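Windby Folding Notes: T-Shirts

README for the t-shirt part of the collection
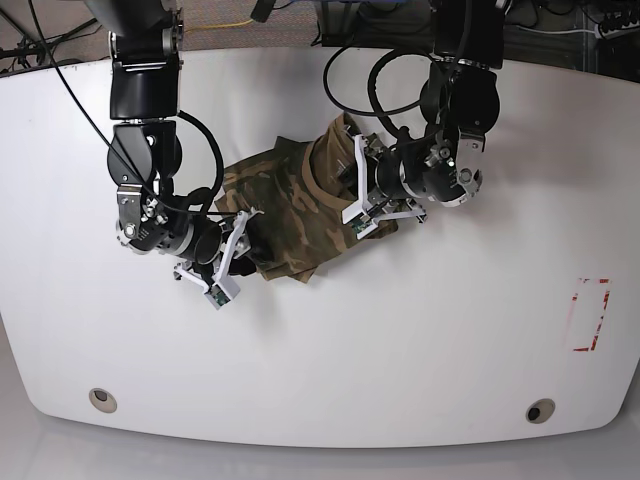 Welcome, and thank you for taking the time to read this before you open the folders. These notes cover the folding of ordinary short-sleeved t-shirts on a flat table, starting from a heap and ending (on a good day!) with a neat rectangle you could put in a drawer. I have tried to write down the things I kept having to explain over the phone, so please forgive me if I go on a bit.

## What is covered

The set has 60 folding sessions, of which 40 use patterned shirts and 20 use plain ones. We leaned toward patterns on purpose. A plain shirt shows its creases and shadows nicely, and you can usually tell a sleeve from a hem at a glance, but a busy print such as camouflage hides all of that, and a folded-under corner can look just like more of the print. If you are only going to study one group, I would start with the patterned one, even though it is the harder of the two.

Long sleeves, hoodies and anything with buttons are in the separate Direl set, which has its own README and its own headaches.

## How a session goes

Every shirt starts bunched up on the table. We drop it from a low height and leave it however it lands. From there the steps are:

1. Find the collar. It is the thickest edge and the easiest one to trust.
2. Open the shirt out until both shoulders are clear.
3. Smooth from the collar down toward the hem.
4. Fold the sides in, sleeves included.
5. Bring the hem up to the collar.

Steps 1 and 2 take up far more of the time than you would expect, and the last two go by quickly once the shirt is flat. Ribbing at the neck helps a great deal. Shirts that have been washed 50 times tend to lose their spring there, and the collar starts to roll over on itself, so we kept a few of those in as well for variety.

## Labels

Each session carries one of three labels in the notes column:

- `flat`: the shirt was opened out fully but not folded
- `folded`: both sides in and the hem up
- `partial`: anything in between, including a shirt with one corner still tucked under

I know `partial` is a big, baggy category. Ajith Varghese went through all of them in July and added a short remark to each, and those remarks are well worth reading if you care about where a fold goes wrong.

## Known problems

Thin cotton slides on a smooth tabletop, so a shirt may creep a little while it is being smoothed. Shirts with a very stretchy collar can come out lopsided at the shoulders. A few of the early sessions were labeled `folded` when the hem stopped well short of the collar, and we have left them alone so that older results still match.

## Getting in touch

If you find a label that looks wrong, please send the session number and a sentence or two on what you saw. Small corrections are very welcome, and so are questions.

Related
Direl: long sleeves and hoodies
Prundum: towels and dishcloths
Ndlovu sock pairing notes
Windby labels, July changes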